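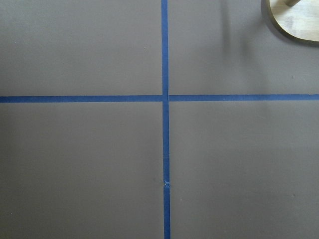

Waresari種子交換会の秋の分の仕分けについて、発送係から連絡します。今回届いた封筒は417通で、豆類とウリ類がほとんどです。昨年は品目が混ざったまま袋詰めに進み、やり直しに二晩かかりました。今年は袋詰めの前に「豆」「ウリ」「葉物」「その他」の四つに分けます。写真のように青いテープを十字に貼れば面が四つに区切れるので、仕切り箱は買いません。区画の名前は紙に書いて各自で置いてください。左上を豆、右上をウリ、左下を葉物、右下をその他にそろえます。

Marek Polákさんの質問に順に答えます。

> Marek Polák さんの投稿:
> 発送係のみなさん
> 豆の袋が足りません。手元に残っているのは322枚で、小豆と
> インゲンを別の袋にすると、途中でなくなります。
> それから、採種年の書いていない封筒がまた混じっています。
> 去年はその他に入れましたが、今年も同じでよいですか。
> 乾燥剤は前回と同じものを使うつもりです。
> Marek

袋はNisachの小さいほうを追加で999枚注文しました。12月の初めに届く予定なので、それまでは手元の分をインゲンに回してください。小豆は紙封筒のまま置いておいて構いません。大きいほうの袋は口の糊が弱く、前に郵送中に開いたことがあるため使いません。

採種年のない封筒は、その他には入れません。差出人に問い合わせるので、輪ゴムでまとめてIeva Venckusさんに渡してください。返事が来なかったものは交換には出さず、試し播き用に取り分けます。品種名だけがなく採種年はある場合は、見た目で品目が分かればその区画に入れてください。カボチャの種は品種の見分けがつかないことが多いので、ラベルには「カボチャ(品種不明)」と書きます。

乾燥剤は前回と同じもので結構です。ただし、ソラマメのように粒の大きいものは、袋に詰める前に爪を立ててみて、跡がつくようなら紙の上に広げてもう一週間置いてください。

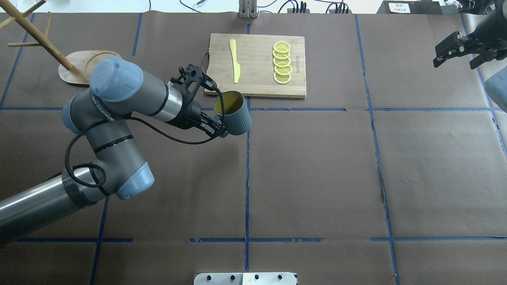
ラベルの採種年は、莢を採った年と乾燥が終わった年のどちらを書けばよいですか。

莢を採った年を書きます。年末に採って翌年に脱粒した豆も、採った年のままです。

目録のほうはChiamaka Briggsさんが進めています。登録は過去の分を含めて約2,025件になり、学名の表記がまだそろっていません。カボチャ属の三種が一つの欄に入っているところがあるので、気づいた人は行番号を添えてこのリストに返信してください。表を直接書き換えると版が分かれるため、修正はChiamakaさんに任せます。

Slavica Đorđevićさんから、寒い地域の会員には先に送ってほしいという要望がありました。ソラマメは春播きの地域と秋播きの地域で必要な時期が違います。今回は宛先順の発送をやめ、葉物、豆、ウリの順に出します。その他は最後です。

作業は午後1時からです。遅れる人は連絡不要です。鉛筆と老眼鏡は各自で持ってきてください。

Obinna Nwosu
Waresari種子交換会 発送係

返信 3件 | 共有 2件
このメーリングリストのまとめ版を週に一度メールで受け取れます。配信の停止は登録ページから行ってください。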